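Equipment Review: Dalside Stainless Steel Steamer Pot

The Dalside steamer pot was assessed at the request of the Tritden catering service, which provides light lunches to two sites and wished to replace its bamboo baskets. The baskets had given good results but were slow to dry and had to be renewed each year. The pot was in regular use from the start of June.

The vessel is a plain round design in polished stainless steel, supplied with a perforated tray. Water is placed in the base and the tray sits above it. The test kitchen used a standard recipe for filled buns, each weighing 42 grams before cooking, and lined the tray with nothing beyond a light coat of oil. 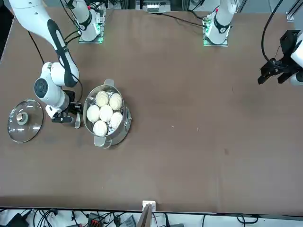 Elaheh Abbasi
Kitchen Equipment Assessor, Tritden

A batch of six buns fits the tray, although they sit close together. Staff who prefer a smooth, separate bun should steam four or five at a time. The holes in the tray are small and round, and dough did not work its way into them during the trial. Cooking was even from the middle to the edge.

The handles received mixed comments. They are metal and become hot, and a dry cloth is needed whenever the pot is moved. The small one at the side was thought too short for a gloved hand. The polished finish is attractive when new but shows finger marks readily, and hard water left a pale ring which required vinegar to remove.

Roughly 300 buns were cooked during the assessment. Of these, two stuck to the tray and tore on removal. The tray can be washed by hand in a few minutes and may be stored inside the pot.

The Dalside model is recommended for small kitchens and staff rooms. It is not suited to the Wednesday lunch service, where 76 portions are required within the hour; a stacking unit remains in use for that purpose. Requests for a pot on loan should be sent to Şükran Toprak at the Tritden stores office.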